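I have never believed in the snack tray. You know the sort – a big tray by the door or on the coffee table, filled with little wrapped things so that guests can "help themselves." Guests don't help themselves. They take one piece to be polite, and the rest sits there until July and goes soft.

So when Maricruz told me I should stop putting out a proper bowl of nuts and go all individually wrapped, I argued. Too much plastic, for one. And I don't trust a candy I can't smell. She said it would keep better and I'd stop complaining about hands in the bowl. Fine. I gave it 3 weeks.

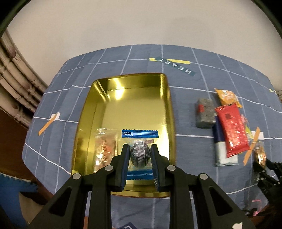 One of the dark ones with the blue ends, over the gold tray.

The tray I'll admit I like. It's shiny in a way I would normally make fun of, and the tall sides mean things don't slide off when someone bumps the table. It also shows every fingerprint and makes a small amount of candy look like a sad amount of candy. You end up buying more to fill the space, and I suspect that's how they get you.

As for the dark ones, Amado says they're the best thing in the mix. I've had two and I'm still not sure what flavor they're supposed to be. Tegwen thinks licorice, Dalia says plum, and neither of them would bet money on it.

Are wrapped snacks tidier? A bit, until people start leaving the empty wrappers in with the full ones, and then you're poking through crinkly trash to find something to eat. Maricruz wants me to put a second dish out for those. I have my doubts about that too, but there's one in the cupboard and I'll try it next week.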